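Clovthorpe Guest Linen Program, progress report to Stestora, December
Prepared by Ehsan Kiani

We have spent 3000 of the 3080 dollars granted. I doubt it bought much.

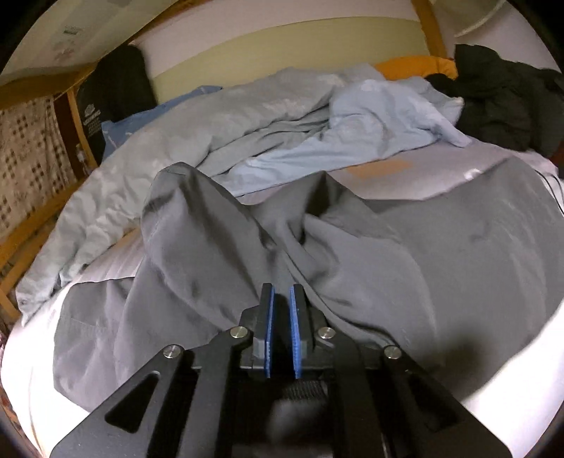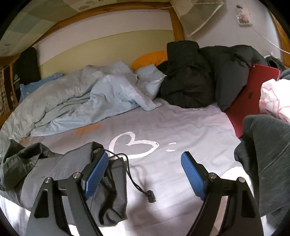
Nover promised that its laundry plan would cut complaints. We logged eight this month, the same as before. Rumpled bedding like this is ordinary on a change day, and a faster wash won't get a bed made. Ghauri's claimed savings rest on one good week. I would hold the next payment until we see the water bills.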